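Hi, I'm Samira Awwad, and I look after the robot picking club. I say "look after," but most Friday afternoons the students are way ahead of me and I'm the one hunting for a pen!

We started in December with a question somebody asked at the end of class: could we get an arm to pick things out of a bin without telling it where they are? So that's our project. We named it Oda (there was a vote, and Traltden lost by 2, which some people still bring up). The hard part is the edges. Anything sitting out in the middle is pretty friendly, but once it leans on a wall or slides into a corner, the fingertip has to get in beside it, and that's where most of our arguments happen.

You don't need to know any programming to join. We work in pairs, one on the code and one on the controller, and you swap halfway through so you get a turn at both. New members do the safety session first, no exceptions, and then they get to plan a pick of their own. Our goal this term is 200 logged tries, misses included (I love the misses, they make the best notes).

Our next open afternoon is Friday, March 6, 2026. Come by, ask us anything, and bring something small and odd-shaped for the bin if you've got it. 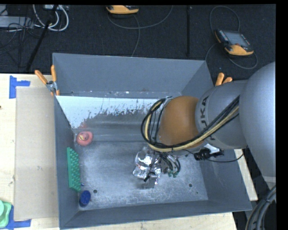

Zurkero School | Technology Department | Pekeck Robotics Club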